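Carnberg Packing Room
Table and Carton Check, April

Filled in by: Delia Benítez
Second reader: Finn Rieger
Goods: Pranuvero white boxes, printed top, vented side
Sheet covers: one table, one box on the table, reserve stock on the shelf

Marks used: OK, WATCH, FIX. Write a comment for anything that isn't OK.

Part 1. Before handling

1.1 Overhead light working and steady. OK
1.2 Floor clear from the door to the table. OK
1.3 Box cutters back in the drawer with blades in. FIX
Comment: One Bergmann cutter was in the drawer with the blade out. I closed it. Second time this month, so I'd like the drawer divider put back in. D.B.
1.4 Gloves available in both sizes. WATCH
Comment: Small size is down to the last pack. On the order list.

Part 2. Pale surfaces

Look at every white or near-white surface from close up before judging it from arm's length. Specks are acceptable up to 3 per face if they don't smear under a dry cloth. Creases go on the sheet whatever their size.
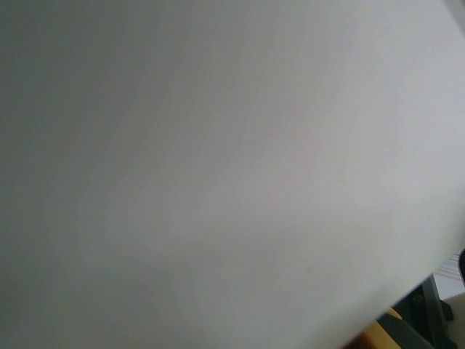

Pale surface, close view. One faint speck, no creases to be made out.

2.1 Specks within limit. OK
2.2 Creases or folds. OK
2.3 Edges free of tears. WATCH
Comment: Edge is soft in the photo, so I'm not passing it from that alone. Finn to check by hand.
Reply: Will do it with the shelf stock. F.R.

Part 3. Table and surround

3.1 Tabletop free of sharp edges. OK
3.2 Rail along the far edge fixed at both ends, no play. OK
Comment: Pushed it by hand. The left screw was tightened in the last check and has held.
3.3 Side panels firm. OK
Comment: Someone wrote "stained" on the old sheet for these. The orange-pink stripe is on both panels and I don't count it as damage. Please don't scrub it.
3.4 Box stands flat on the table and doesn't rock. OK
Comment: It was left at an angle, a little left of the middle. Fine for the check. Square it up before taping.
3.5 Printed tiles on the top face complete, two rows of five. OK
Comment: The scalloped one in the lower row is not a square like the others. Don't report it as a misprint.
3.6 Vent openings along the side not blocked. OK

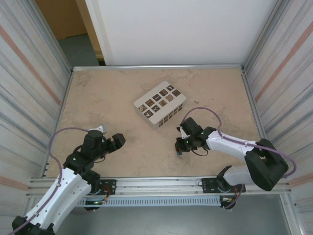
Part 4. Shelf stock

4.1 Stack no higher than the painted line. OK
4.2 Count matches the Sornum delivery slip. FIX
Comment: Slip says 28, shelf has one fewer. I have written to Sornum. Don't alter the slip.
4.3 Heavy cartons on the bottom shelf. OK
4.4 Tape rolls stored flat. OK

Part 5. Labels and marked faces

5.1 White area clean. WATCH
Comment: One small dark gray spot on the open white part. Inside the limit in Part 2.
5.2 Brown areas near the side have clean outlines. WATCH
Comment: The longer one looks ragged, as if a label had been peeled or torn. Could be part of the print. The pointed one beside it has a neater border. Compare with a fresh box before marking this FIX.

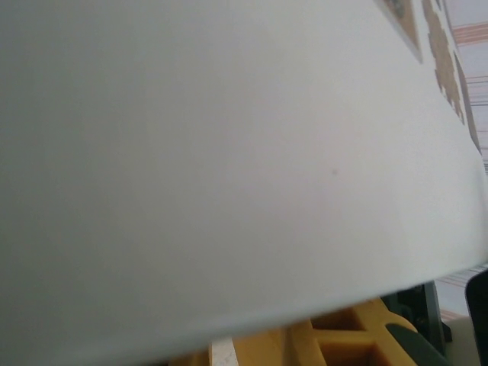 How long do we keep these check sheets?
Until the next full stock count. File them in the gray binder by the door, newest at the front, and leave the comments in even when the fault has been put right.

Open items: cutter drawer divider, small gloves, Sornum count, fresh box for 5.2.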